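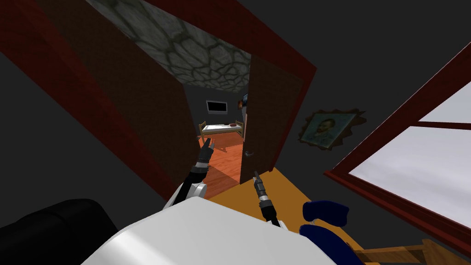 Paloma Okafor 写道：
> 大家好，我们馆明年想把教具箱外借给学校，就是那种装着复制品和教案、老师借回去自己上课的箱子。馆里以前只做现场导览，外借完全没经验。想问问已经在做的同行：箱子里到底放多少东西合适？教案写到什么程度老师才肯用？还有，东西丢了坏了，你们找学校赔吗？我们馆长很担心最后这一条，我自己更担心没人借。

Paloma 你好！看到你这封信我忍不住马上回，晚饭都还在锅里。我们 Pukitis 这边做教具箱有好几年了，踩过的坑够写一本小册子，我就想到哪写到哪，你挑有用的看。

先说放多少东西。第一版的箱子是我装的，我那时候刚来，什么都想往里塞：煤油灯复制品、家书影印件、旧课本、粮票、一整套地图，还有一顶帽子（后面再说帽子）。结果箱子重得要两个人抬，老师从停车场搬到三楼教室，还没上课就先恨上我们了。还书单上的评语我到现在都记得，写的是“内容丰富，下次不借”。后来我狠心砍，砍到一节课里学生真的能轮着摸一遍的量，剩下的影印件做成薄薄一个文件夹，老师愿意用就用。箱子也换了，带轮子的，轮子一定要买大的，小轮子过校门口那种减速带会卡住。

今年春天到现在，我们一共借出去37次。听起来不多吧？可是对我们这样的小馆，每次还回来都要开箱、核对、擦拭、补耗材，够忙的了。你要是刚开始，我劝你别一口气做好几个主题，先做一个，借顺了再说。我们现在有四个主题，其中“外婆的厨房”永远排队，“铁路与小镇”永远在架子上落灰，我很喜欢铁路那个，没办法。

教案这块我有很多话。老师没时间看长的！我们最早的教案前面有一大段背景综述，是 Marcus Lyons 写的，写得真好，可是老师翻开看见密密麻麻的字就合上了。现在我们每份教案的第一页只有三样：适合几年级、一节课怎么走、课前要准备什么。Marcus 那篇综述挪到了最后面当附录，他起初有点不高兴，后来有个中学老师专门来信问能不能多印几份附录，他又高兴了。

提问那一页要多花力气。别写“这件物品反映了什么时代背景”这种，小朋友一听就蔫了。我们现在写的是“你觉得谁用过它？为什么这里磨得特别亮？”问法一换，连平时不举手的孩子都抢着说。当然也有老师嫌太松，希望跟课标对得上，所以我们在教案页边用小字标了对应的单元，想看的人看，不想看的人也不碍事。标课标这个活很枯燥，建议找一位在职老师一起做，请人家喝咖啡、送年票都行，我们自己对着文件猜了一个暑假，猜错一半。

说到预约。我们以前用电子表格，两个同事同时打开，互相把对方的登记盖掉，有一回同一个箱子答应了两所学校，我只好自己开车去第一所学校等着下课，收了箱子再送去第二所，中间在车里补铅笔。后来换了 Triltura，能看日历，能自动发归还提醒，省心不少，就是界面字小，年纪大的老师会打电话来问按钮在哪里。你们要是一学期也借不了几次，墙上挂一本大日历就够，真的，别急着买系统。

然后是你们馆长最操心的赔偿。我们的做法是：箱子里一律放复制品和可以再买到的旧物，正式馆藏绝对不出门。这条定死了以后，后面全都好谈。借用单上写清楚正常磨损不用赔，整件遗失按重置费用算，清单上每样东西旁边直接写着多少钱，老师签字的时候就看得见。到现在真正收过赔偿的，我印象里只有一回，是煤油灯的玻璃罩，学校那边爽快得很，反而是我开收据开得手忙脚乱。倒是清单一定要配照片，老师收拾的时候照着放，比文字快多了，少东西当场就能发现。

好，帽子。帽子千万别放！或者要放就想好怎么处理。每个孩子都要戴一下，一个班传一圈，接着就有家长打电话来问头虱的事。我们试过发一次性浴帽垫在里面，孩子们对浴帽的兴趣比帽子大得多，那节课基本就没上成。现在换成一块可以摸的布料样片，旁边附一张老照片，效果也不错，就是少了点热闹。

你说担心没人借，这个我懂，头一个学期我们也是冷冷清清。后来管用的是教师开放日，下午四点以后，学校放学了老师才来得了。茶点备好，箱子摊开让他们自己翻，我们少讲话。Marisol Quintanilla 那时候在 Gallagher 那一片的小学教三年级，翻着翻着就把第一个箱子借走了，回去又跟同年级的老师说，后面半个学期都是她那边带来的人。群发邮件的效果嘛，我就不提了，发了600多封，回信里有一半是自动回复。

还有件小事，耗材。铅笔、白手套、放大镜，这些东西会自己长脚。我们每次还箱都要补，所以干脆单独装一个小袋子，连同补货清单放在箱盖内侧。标签纸以前用普通的，几次下来就卷边，换成 Denonex 的覆膜标签以后好些了，撕的时候有点费指甲。

反馈表你们打算怎么做？我们现在的表只有一页，回收还是不理想，老师还箱那天都急着走。Darnell Benavides 上回在列表里提过让学生画一张“我最想留下的那件”夹在箱子里还回来，我们照着试了，收到的画比表格有用得多，能看出孩子们记住的是哪一件。（煤油灯遥遥领先，那本旧课本一张也没有，我们正在考虑换掉它。）Darnell，你要是看到这封，麻烦说说你们后来怎么整理那些画的，我这里已经堆了一抽屉，舍不得扔，也没地方挂。

另外十二月我们会停借一阵子，把箱子全部拆开来清点，你要是方便，可以过来一起看，顺便把我们的教案模板和借用单拷走，随便改，不用署我们的名。停车在后门，前面那条路在修。想先看电子版也行，私下给我来信，附件太大，我就不往列表里发了。

差点忘了，你没说箱子是给小学还是中学的？两边的差别挺大，中学老师通常只想要文件，箱子反倒嫌占地方。你说一声，我好把对的那份模板找出来。

锅里的汤好像溢了，先写到这里。

Tzu-hsuan Hsueh
Pukitis 教育推广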